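Home Air Heating Damp Hire Spares Contact

Zoston Room Air Cleaner

£876 including delivery to mainland addresses. Filters extra.

We held off stocking this one for a long time. The maker's leaflet says it will give you better sleep, clearer skin and a "fresher outlook", and we have left all of that off this page. It is a fan in a box with a filter in front of it. As fans in boxes go it is well made, and we sell it on that basis.

What it does

It pulls room air in low down at the back, pushes it through a coarse screen and then a pleated filter, and blows it out of the top. If there is dust or pollen floating about in the room, some of it ends up in the filter. You can see this for yourself when you change one. Whether you will feel any different is another matter, and we would be wary of any seller who promised you would.

It will do very little about dust that has already settled. You still need to hoover. It will do nothing at all about damp, and if there is mould on your wall please look at our Damp pages before spending money here. Dalal Issa in our workshop has talked more people out of buying an air cleaner than into it, mostly over the phone, mostly about bathrooms.

Smells

There is a carbon layer. It is thin. It took the edge off frying in our staff kitchen for a few weeks and then we stopped noticing any difference. The maker sells a thicker carbon insert, which costs a good deal more and slows the airflow. We don't keep it on the shelf but can order it.

Noise

Three speeds. On the lowest you will hear a soft hum if the house is quiet. The middle one is like a kitchen extractor in the next room. On full it is loud, and the coverage figure on the carton was worked out with it on full. Few people will run it that way while watching television, so treat the carton as a best case and buy for a smaller room than it tells you.

There is also an "auto" setting, which is meant to speed up when the air gets dirty. Ours speeds up for toast and for hairspray. It took no notice of Lionel Hamel beating a doormat next to it. We leave it on the middle speed and forget about auto.

The coloured light

Blue for good, amber for middling, red for poor. The sensor behind the light is a cheap one and gets dusty itself, and after a summer's use the display unit in our shop showed amber whatever we did. A wipe with a dry cotton bud put it right. The light can be switched off by holding the fan button down, though the booklet doesn't mention this.

Weight and size

13 kg, with a carrying slot at the back that is too narrow for big hands. It has castors, and they are fine on lino and poor on carpet. Measure the gap you have in mind and leave some space behind the machine, as it breathes in from that side. Pushed flat against a wall it works badly and whistles.

Running costs

This is where the sums usually go wrong. The maker says a filter lasts a year. We changed ours after seven months, in a shop with the door open most of the day, and it was well past its best. A home may do better. Please don't wash the pleated filter, whatever the videos tell you. The coarse screen can be rinsed and must be dry before it goes back in.

Copies of the filter made by Garkton fit the slot and cost less. We tried one in August. The frame was a little loose and air was getting round the side, so we don't stock them. If you already have some, a strip of draught tape along the long edge helps.

Compared with the Mollel

We also sell the Mollel, which is smaller, plainer and a lot cheaper. It has no sensor, no light and no auto setting. For one bedroom we would buy the Mollel and put the difference towards filters. The Zoston makes sense in a bigger room that is in use all day, and we find it hard to think of many other cases for it.

Playrooms and waiting rooms

Much of our trade in these is to childminders and surgeries, so a few words on that. The outlet grille on top has gaps wide enough for small fingers to push things through, although they can't reach the fan. The buttons lock, but the lock comes off if the power is cut. Keep the cable behind furniture. And an air cleaner is no stand-in for wiping down tables and toys, however it is advertised. 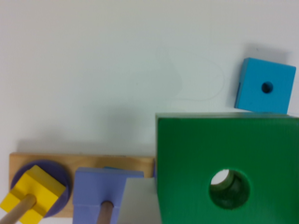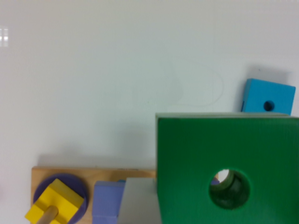

Sky-blue block on a white tabletop, both pictures.

Opening a window still costs nothing, and on a dry day away from a main road it may do more for a stuffy room than anything we sell. None of these machines brings in fresh air. Stuffiness comes mostly from people breathing with the doors shut, and a filter has no effect on that.

Returns

Unused machines can come back to us in their carton. If you have run it, we will take it back within the same period less the price of a filter, as we can't sell a used one. The maker's own guarantee covers the motor. It leaves out the sensor, which tells you something.

To try one before buying, ask Chiamaka Omoregie about the hire unit. It is the old display model with a new filter in it, scuffed on one side.

Page checked 13 October 2024

Contact us | Jivthorpe Air and Heating | © Jivthorpe 2024 | Back to top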